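Where Do the Mugs Go? A Small Study of a Shared Kitchen Table

Final project report, Everyday Spaces seminar
Submitted by the Bistwood group

Why we picked mugs

When our group first sat down to choose a topic, we had big plans. We were going to redesign a whole kitchen, cupboards and drawers and all, and then we looked at the calendar and the plan got a good deal smaller. What we kept coming back to was the shared kitchen on the second floor of Fonwood Hall, and more than anything the mugs in it. They were in the sink, on the windowsill, on top of the microwave, and once (we still talk about this) inside the oven. Every one of us had stood there in the morning opening one door after another, looking for something to drink coffee out of, and it seemed like the kind of small daily bother that a class about everyday spaces ought to be able to do something about.

So our question became a simple one. If mugs had a home out in the open, right on the table where people use them, would they find their way back to it?

What we did

We watched the kitchen before changing anything, and we tried hard not to tidy up while we were doing it, which was more difficult than it sounds. For each mug left outside the cupboard we wrote down where it was and whether it was standing upright or lying on its side. By the end of the first stage we had 139 sightings in the notebook. The windowsill came out ahead of everything else, with the counter by the sink close behind it.

For the second stage we tried out a mug tree. We had first looked at a wall rack from Rimotetti, but the hall doesn't allow drilling, and a row of hooks under the shelf put the mugs too high for two members of our group to reach comfortably. A tree only needs a bit of tabletop. We went with a wooden one that has a round base, because it doesn't tip easily when you lift a mug off one side, and we laid a brown mat under it so that the spot would look like a place set aside for something. The mat also took care of the clinking noise, a real kindness to whoever has the room next door.

We kept the second stage going until we had 233 sightings, this time counting the mugs on the tree as well.

What we noticed

People used the tree sooner than we expected. Of those 233 sightings, 35 were on the windowsill, and that made us very happy, given how the windowsill had looked when we started. The oven was empty the whole time.

The placement of the tree mattered more than we had guessed. At first we had it in the middle of the mat, where it was handsome but got in everybody's way, and people with a plate or a laptop would push it to wherever there was room. Once we moved it to a back corner, it stayed put, and the open part of the mat became a natural place to set down a mug while waiting for the kettle. We had not planned for that at all! Several people told us they liked having a landing spot, and we think it may have helped as much as the tree did.

The handles turned out to be a subject all their own. A big, roomy handle drops onto a peg without any thought, even when you're half asleep, but a small one has to be lined up, and people in a hurry tend to leave that mug standing on the mat and walk away. Color didn't seem to make any difference to anyone, although we did have a long and enjoyable argument about whether dark mugs get left behind more often. Our notes can't settle it.

What we would do differently

We should have written down the time of day with every sighting. Friday evenings felt different from the rest of the week, with more mugs out and more people talking over them, but we only have our memories to go on. We also wish we had asked people to bring their own mugs from the beginning, as the Bermúdez Hall group did with their spoons, so that we could have seen whether people take better care of a thing they chose themselves. 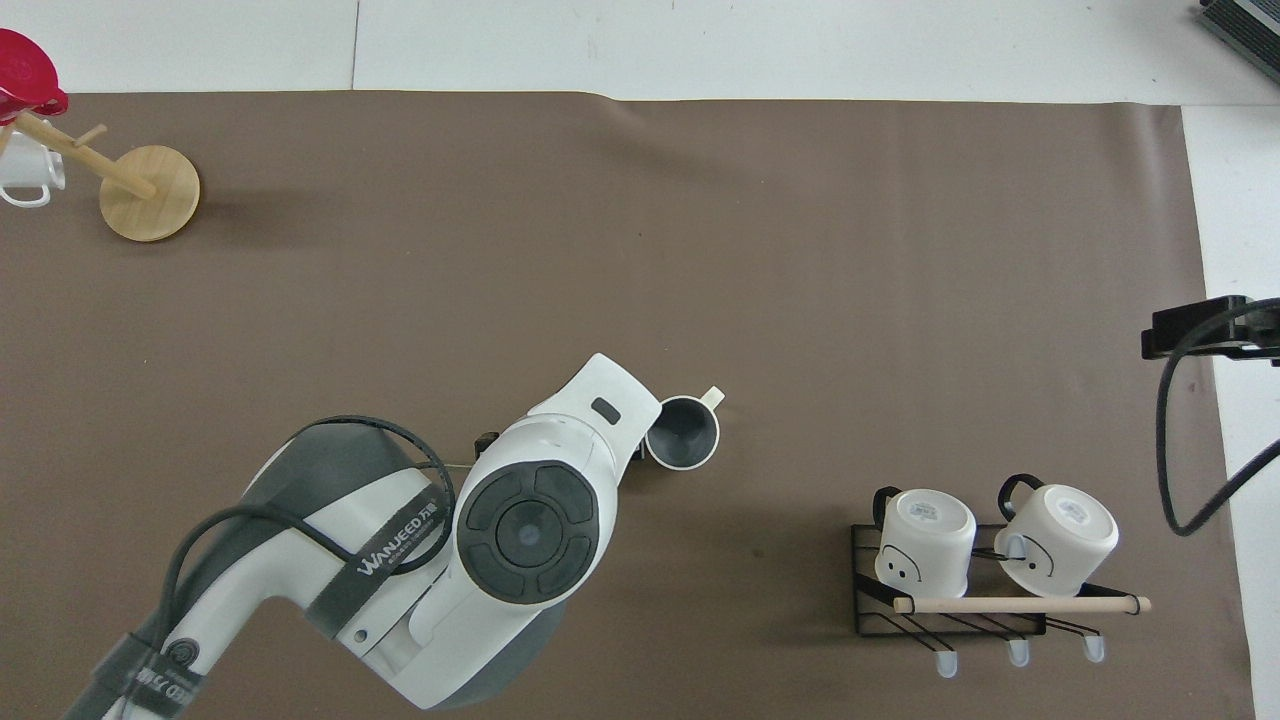
Five pegs would be the least we'd recommend for a kitchen the size of ours, and anyone trying this elsewhere should hang a few different mugs on a tree before buying it, small handles first. We've left ours in the Fonwood kitchen with the mat under it, and the second floor has asked to keep both through June.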